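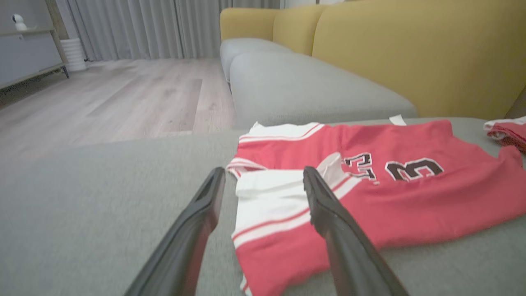 Camiseta de baloncesto roja y blanca sobre el asiento del sofá.

Libros juveniles de segunda mano: trucos que he probado y trucos que no me creo

Publicado el 15 de julio de 2022 por Yeshi Woldegiorgis

En casa entran muchas novelas de deportes para chavales. Llegan de mercadillos, de primos mayores, de la biblioteca cuando hace limpieza. La última caja traía 139 ejemplares, casi todos en rústica, con olor a trastero y pegatinas de tres tiendas distintas. Como en internet hay un remedio milagroso para cada cosa, me he puesto a comprobar unos cuantos. Aviso de que la mayoría no me ha convencido.

Las pegatinas del precio

El consejo de siempre es aceite de cocina. Pues no, en cubierta sin plastificar el aceite deja un cerco que ya no sale. Lo he visto en dos libros y no pienso hacerlo en un tercero. Secador a temperatura media, a un palmo, y cuando la cola se ablanda se levanta una esquina con la uña y se tira despacio, casi en paralelo a la tapa. Si la cubierta es brillante, el resto pegajoso se va con un poco de alcohol en un disco de algodón. En las mates mejor ni eso: goma de borrar blanda y resignación.

Hay un quitaadhesivos, Avar, que mucha gente recomienda. Funciona igual que el alcohol y cuesta bastante más. Quien ya lo tenga, que lo gaste.

El olor a humedad

Dicen que se mete el libro en una bolsa con bicarbonato y al día siguiente huele a nuevo. A mí al día siguiente me olía a trastero con bicarbonato. Lo que sí da algún resultado es tener paciencia:

1. Abrir el libro en abanico y dejarlo de pie en una habitación seca, sin sol directo, un par de días.
2. Meterlo en una caja con tapa junto a un cuenco de arena de gato sin perfume. El cuenco no debe tocar el papel.
3. Olerlo a las dos semanas. Si sigue igual, otras dos.

Las hojas de suavizante entre las páginas las descarto del todo. Tapan el olor un rato y manchan.

¿Y el congelador? Para los bichitos del papel puede tener sentido, bien cerrado en bolsa y sin prisas al sacarlo. Para el olor no le he notado efecto alguno, y eso que un tomo de la serie Pemel se pasó allí casi todo agosto porque me olvidé de él, debajo de los guisantes.

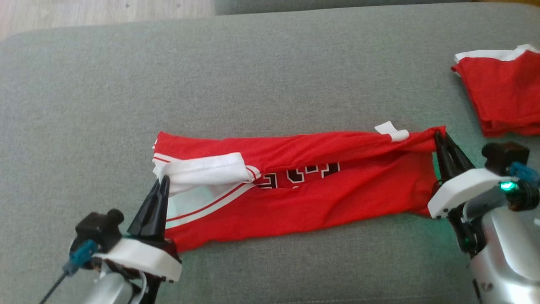 La camiseta roja, doblada a lo largo sobre el cojín gris.

Lomos partidos y hojas sueltas

La cinta adhesiva transparente es el peor invento que le puede caer a un libro. Amarillea, se despega y deja la cola puesta. Cola blanca neutra, poca, con un palillo, por el filo de la hoja suelta. Se encaja, se pone papel de horno a cada lado y se deja bajo peso toda la noche. Con diccionarios vale, no hace falta comprar la prensa Fikgate que anuncian por todas partes a 20 euros.

Si el lomo está partido por la mitad y las hojas salen en bloque, yo no me metería. Una novela de kiosco que se va a leer dos veces más aguanta con una goma elástica ancha, que es feo pero honrado.

Esquinas dobladas

Se humedece apenas el pliegue con un pincel, se endereza con el dedo y se plancha tibio con un paño de algodón por medio. ¿Queda perfecto? No. La marca se sigue viendo si inclinas la página a la luz. Fathima Jayawardena, que encuaderna de verdad, me corrigió un detalle: el vapor de la plancha tiene que estar apagado. Yo lo llevaba encendido y así me salían onduladas.

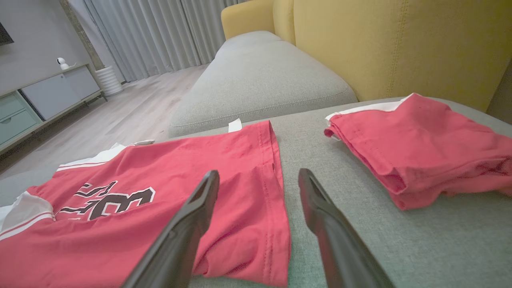 Forrar o no forrar

Los forros autoadhesivos protegen, sí, y también hacen burbujas, se llevan la tinta si los quieres recolocar y dejan el libro pegado al de al lado en verano. Prefiero el forro suelto de solapa, cortado a medida con cuatro centímetros de sobra en los bordes. La marca Sarkar vende rollos decentes, aunque el grosor «extra» yo no se lo distingo del normal.

Guardarlos después

De pie, sin apretar, y lejos de la pared que da a la calle. Las bolsitas antihumedad que vienen con los zapatos no sirven de mucho para una estantería abierta, por más que se repita. En una caja cerrada quizá ayuden algo; yo pongo dos y las cambio cuando me acuerdo. Los libros más gordos, mejor abajo, y los que el crío está leyendo ahora mismo, donde caigan.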